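In praise of the roll-up board

I own a beautiful chess set. It was a wedding gift, it has a box with a felt lining, and in the years I've had it I have played maybe a dozen games on it. The set I love is a vinyl mat that rolls up like a place mat, with plastic pieces that live in a drawstring bag, and I want to make the case that it is the best piece of game equipment a household can own. Better than the beautiful one, better than the folding kind with the little brass latch, and (I say this as someone who plays on her phone every night before bed) much better than the phone.

Start with the size. A proper roll-up board is big! People are surprised by this the first time they see one unrolled, because they expect anything that fits in a tote bag to be a toy. The squares are generous, so a knight can stand in the middle of a crowd without knocking hats with its neighbors, and you can reach past your own king to move a rook without bringing down the whole castle. Small boards make everybody clumsy. I learned on a magnetic travel set in the back of my uncle's car, and I was well into my twenties before I understood that chess didn't have to feel like surgery.

Then there's the border. I used to think of the letters and numbers as something for serious players, the ones with notation books and a special pen, and I was wrong about that for a long time. Coordinates are a kindness to beginners. When my niece was learning, the most useful thing we ever did was stop saying "that one, no, the other one, next to the horse" and start calling squares by their names. She had it in an afternoon. After that she could tell me about a game over the telephone, which she did, at length, for most of one March.

My good set has no letters. It has a walnut-colored rim, very smooth, and if you want to tell someone where a bishop is you have to point.

I also love how a vinyl board sits on whatever table you already have. There's an idea floating around that chess needs a setting, a leather chair and a lamp and some rain. It needs a flat place. I have played on a picnic table at Ogilvie Park with a pinecone pinning down each corner, on the floor of a rented cabin, on top of a chest freezer, and on the kitchen table with the cereal still out. When the game is finished you sweep the pieces into the bag and roll up the mat, and it's a kitchen table again. A nice set asks to be displayed, and once it's displayed it becomes furniture, and then you dust it.

And green! I'll stand up for the green squares all day. Green and cream is the friendliest pair of colors in any game I know. Black and white gets hard on the eyes by the second hour, and two shades of brown on a brown table turn to soup. With green and cream, the black pieces stand out and the white pieces stand out, and you can look at a tangled position for a good long while without getting a headache.

I look longest at positions like the one below, with both sides well into each other's business, the queens still on, a knight for each side near the middle, and pawns all over the place. It's a position you could leave out through supper and come back to. The black king is lying on its side in the corner, and I find a toppled king on a full board much more interesting than one on a bare board, with so much still standing there to argue about.
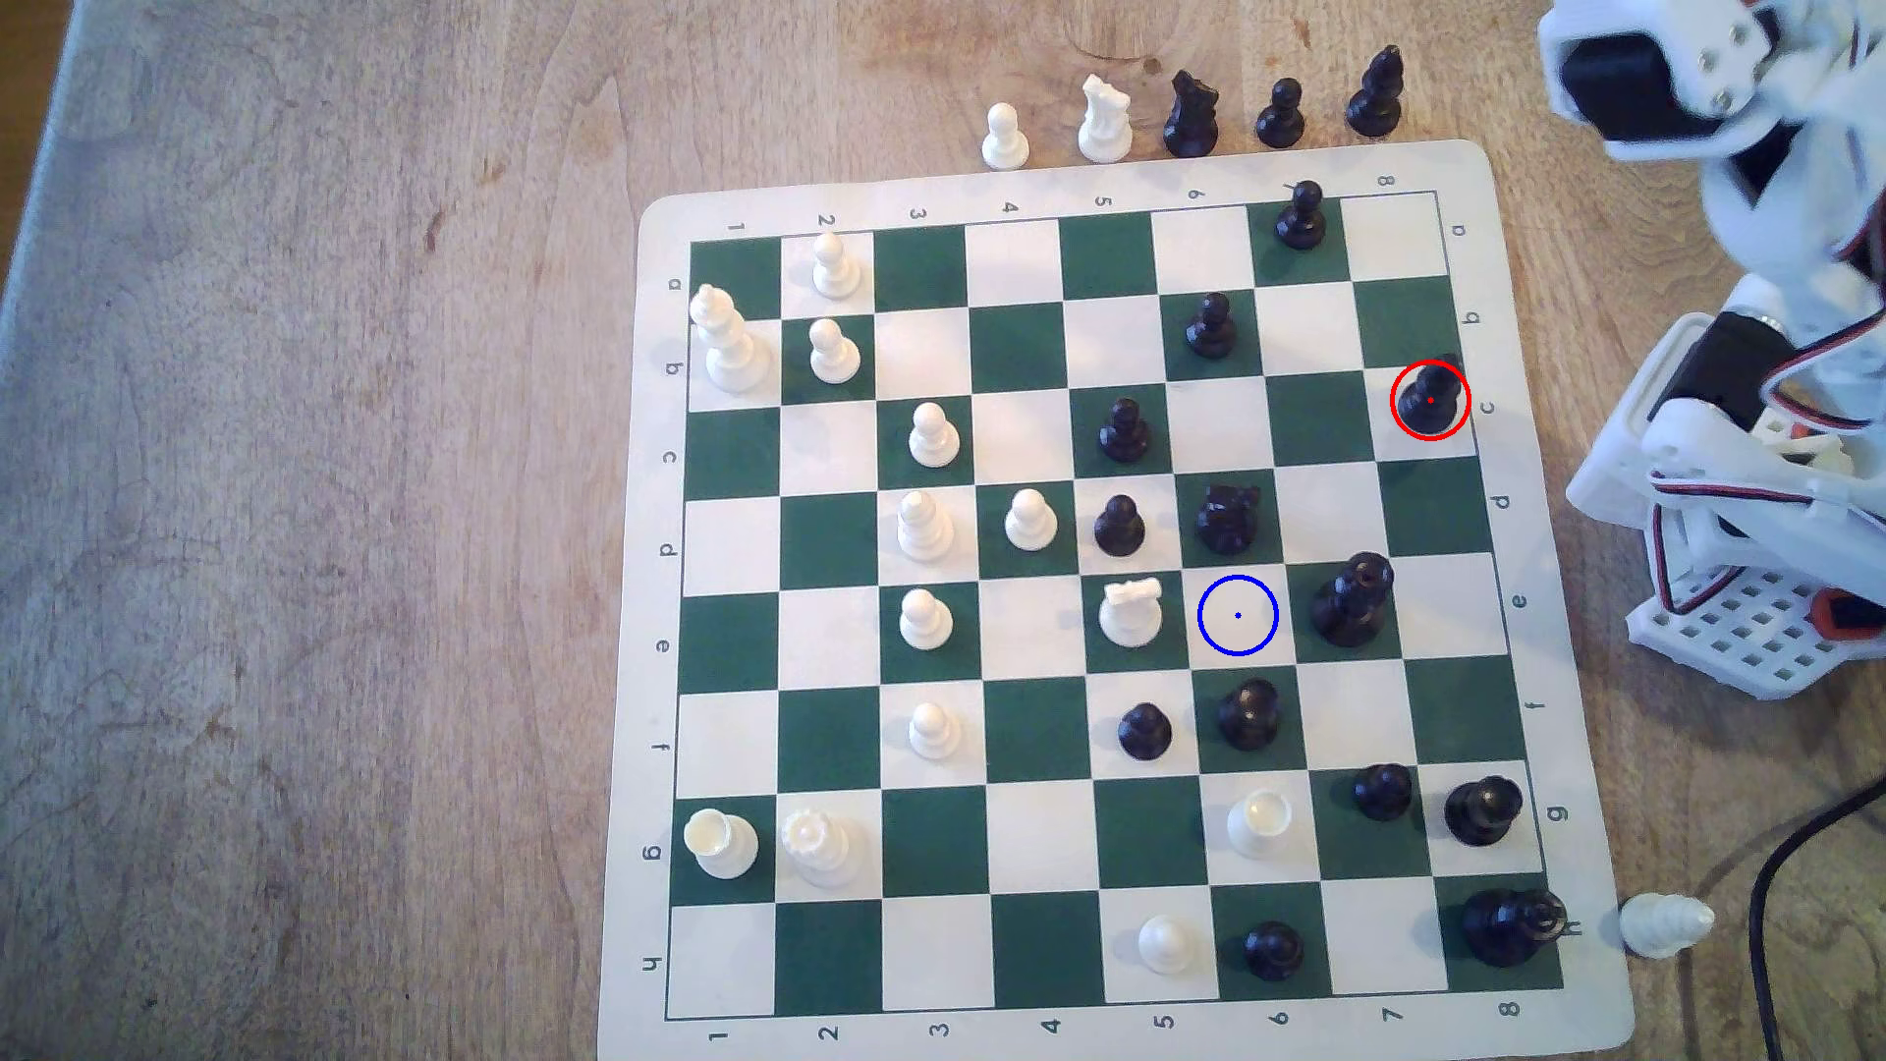
What should you look for when you buy one? Get a board with squares a little wider than the base of the king, in a vinyl heavy enough to lie flat by its own weight, and get weighted pieces if you can stretch to them.

The weight is worth a paragraph to itself. A hollow pawn skitters. It falls over when somebody sets down a coffee cup, and then you both have to agree where it was, and you never quite do. A weighted pawn goes down with a small, definite thud, and that sound is half the pleasure of making a decision. My own pieces came from a shop called Lakenent that sold mostly yarn and puzzles, and I paid for the heavier set with some guilt. I have not regretted it for a minute. If the budget only covers the hollow kind, buy them anyway and play on a calm table.

My friend Flora Swanson disagrees with nearly all of this, and she's a better player than I am, so I should give her side a fair hearing. Flora says that objects teach respect. Her view is that a child who is handed a carved wooden knight will think harder before moving it than a child who is handed a plastic one, and that a game with such a long history deserves better than a mat you could wipe down with a sponge. She plays on her grandfather's set. It's missing a bishop, and a thimble has had the job for 40 years, and I admit that every time I sit down across from that thimble I feel her argument working on me.

But I notice that Flora's set comes out on holidays. Mine comes out when the pasta water is heating. If I had to choose between a game that's treated with reverence and a game that's played, I'd take the played one, and I suspect her grandfather would too, given what he was willing to do with a thimble.

The phone is a harder opponent. It will find me a stranger at my exact level in 7 seconds. It won't let me make an illegal move, it remembers every game, and afterward it tells me which move was the bad one, often in a tone I don't care for. I've learned a lot from it. What it can't give me is the other person's face, or their hand hovering over the wrong piece, or the long, happy argument afterward about what would have happened if the rook had gone the other way. On a real board you can put everything back and try it. You push a pawn, your friend pushes it back, somebody says "no, look, look," and soon you're having a better time than you had during the game itself.

You also see more. I'm convinced of this, though I couldn't prove it. On a screen I look at the piece that just moved. On a table I lean back and take in the long diagonals, and I notice that a bishop all the way over by the edge has been quietly aiming at something for a while. I lose to the phone by missing what's far away. I lose to Flora because she's Flora.

One bit of practical advice for the converted. Roll the board with the printed side out, so that when you unroll it the corners want to curl down toward the table. If yours has been rolled the other way and the corners pop up, leave it under a stack of heavy books overnight. Don't fold it, ever. A fold leaves a ridge, and for the rest of its life the pieces on that line will lean like fence posts. And keep the bag somewhere you can reach without a step stool. Ours hangs on the hook by the back door with the dog's leash, and we play far more than we did when it lived in the hall closet.

I may give the wedding set to my niece when she has a place of her own. It really is lovely, and she has a windowsill in mind for it. She has already asked whether she can have a roll-up one, too.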